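The Orange Pegboard

I had never believed in systems, and I didn't believe in this one, which arrived at my late aunt's flat on 25th June in a box too big for the lift.

Mingxuan Meng carried it up the stairs on his shoulder. He is my cousin, and he has the kind of faith in products that other people keep for doctors. The box said Plemedeck down the side, and under that, in smaller letters, A Calmer Kitchen.

"Calmer than what?" I said.

"Let me in, it's heavy."

The flat was number 92, on the top floor of a block off Dankwa Road, and we had until the end of the summer to clear it. My aunt had left it to the pair of us, as if we were people who agreed on things. I wanted to empty it and sell it. Mingxuan wanted to make it nice first and then decide. I knew what that meant. He had slept in the back bedroom for most of his twenties and had never properly left.

He put the box on the floor and looked at the worktop, and I looked at it too. It was the one grand thing in the place. My aunt had bought it with money that should have gone on the roof fund, and she had told everyone it was real marble from Italy. I had always had doubts. It had the right veins, thin and grey and wandering about, and a brown one down by the sink that she said was iron. To me it looked like a pattern. I had never said so to her. I had said so to Mingxuan many times.

"It's cold when you touch it," he said, for perhaps the hundredth time in our lives.

"So is a bath."

The Plemedeck turned out to be a set of orange boards with holes in, and a bag of brackets. You stood the boards up along the back of the worktop, or at the end, and hung your things on them. There was a booklet. I read it aloud, because somebody ought to. It promised that the average household would get back 296 hours a year.

"Hours doing what?" I said.

"Looking for things."

"I don't spend 296 hours looking for things. I'd have noticed."

"You spent all of this morning looking for the back door key."

"That was because you'd moved it."

He fitted the first board while I went through the drawers. My aunt had saved everything that could be folded. There were bags inside bags, and ribbon, and the paper from Easter eggs ironed flat. And there were cloths, a whole deep drawer of them, every one yellow. She bought them from a man who came to the door each December and swore they would last 1000 washes. They were Omecks, he said, and you couldn't get them in shops. I looked for the word Omeck on every cloth in that drawer and didn't find it anywhere. They were dusters. I would put money on it.

"She loved those," said Mingxuan.

"She was sold those."

"You can love a thing you were sold."

I let that go. It was hot, and he had a bracket between his teeth.

What I couldn't explain was the hair ties. Each cloth had one round it, a stretchy ring pulled over the middle to keep it in a bunch. My aunt had worn her hair short since before I was born. There were green ones and purple ones, and quite a lot of a bright pink that I remembered from school. I held one up to the window and tried to decide whether it was mine.

"She collected them," Mingxuan said. "Whenever you stayed. You left them all over the bathroom."

"I did not."

"You did. You had a new one every visit and you went home without it."

I told him he couldn't possibly remember. He is two years younger than I am and he was a dreamy child, always under a table. But he said he did remember, because she used to give them to him to put on the cloths, and it was his job, and he got a biscuit for it.

This was news to me. I had thought I knew how that kitchen ran.
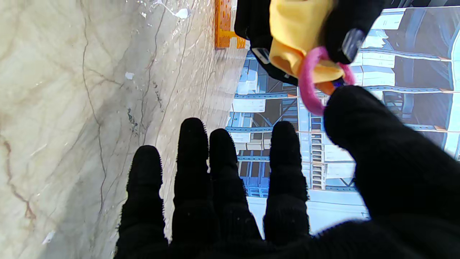 "How do you hang up a cloth that hasn't got a loop?" I asked him.

"Put a hair tie round the middle and hang it up by that."

He said it as though it were common knowledge. He took a cloth out of the drawer, pushed the loose end of the tie over a bracket, and stepped back. It stayed there, drooping. I waited for it to fall off. I gave it a good long time.

"It'll drip," I said.

"It's dry."

"When it's wet, I mean. It'll drip on the marble."

"Oh, so it's marble now?"

I went and made tea. I am not proud of how long I took over it.

When I came back he had put up more of the boards and was hanging everything. The fish slice was up. The colander was up, and it looked ridiculous, like a hat in a hall. He had hung the little sieve and the big sieve and a thing neither of us could name, with a crank. I asked what would happen when whoever bought the flat took one look at all that orange and wanted money off. He said perhaps they would like it. I said that nobody in the history of buying flats had paid more for orange.

"We might not sell," he said.

So we had got to it.

I put the mugs down. I said what I had said at the funeral and on the phone, that he couldn't afford to buy me out, that I couldn't afford to let him off, and that the roof was going to need doing whoever owned what was under it. He knew all this. He went on hanging up the measuring spoons, smallest first. I asked him if he was listening. He said he was, but could I pass him the ladle.

I passed him the ladle.

"I rang Triron," he said.

Triron were the people who did the loans. You saw their name on the sides of buses. I have a low opinion of any firm that can afford a bus.

"And what did Triron say?"

"They said they could do it. Over 8 years."

"They would say that. What did they say when you asked them what it cost?"

He got the letter out of his back pocket, and I was surprised that there was one. I had expected a conversation with a pleasant voice and nothing in writing. I sat on the step stool and read it from the top, and then I read the small print on the back, which is where I prefer to start being interested. I was looking for the catch. I read it a second time because I hadn't found it. There was a fee that I thought was cheeky. There was a paragraph about insurance that said the same thing twice. Apart from that it was just a loan, for a sum, at a rate, and it was a worse rate than my own mortgage but not by as much as I'd have liked.

"Who helped you with this?"

"Qiuyue Ding."

"From downstairs?"

"She used to work in a bank. She's been through it all with me. She made me write down everything I spend."

I had met Qiuyue Ding on the stairs that morning. She had looked at my shoes, then at my face, and said, "You'll be the one who wants to sell." I had thought it rude at the time. It was also quite correct, so I hadn't answered.

I folded the letter up again along its own creases. Mingxuan was waiting for me to speak, and to look as if he wasn't he had begun on the cloths again, pulling ties over them one at a time. He was fast at it. He bunched the cloth with one hand, spread the tie with the fingers of the other, and let it snap shut. You could see that he had done it hundreds of times, at a height where he would have had to stand on the same stool I was sitting on.

"I'm not saying yes," I said.

"I know."

"I want to talk to this Qiuyue Ding."

"She wants to talk to you. She said you'd be difficult."

"And I want someone to look at the roof before anybody signs anything. Someone who isn't a friend of yours."

"Fine."

"And those boards are hideous."

He looked at them. I think he was really considering it, the way he does, with his head on one side. The late sun had come round and it did the orange no favours at all.

"They're a bit bright," he said.

We worked on until we were hungry. I did the cupboard under the sink, where I found a tin of polish with the price still on it in shillings, and a bag of bags. He did the drawer by the cooker. At some point I needed to wipe up a ring of tea that I had left by the kettle, and I put my hand out without looking and took a cloth down off its bracket. I wiped up the tea. I hung the cloth back up again.

He saw me do it. To his credit he said nothing, but he saw me.

"That doesn't prove anything," I said. "It was nearest."

I rinsed the mugs. The tea had gone into the surface a bit, by the brown vein, and I rubbed at it with my thumb and it wouldn't shift. I have looked this up since. Real marble stains, apparently, if you don't seal it. Mind you, so do plenty of other things, and the website that told me so was selling sealant.

I kept one of the pink ties. It was in my pocket when I got home, and I put it on the hook with my keys. It may have been mine. I'd want to see a photograph.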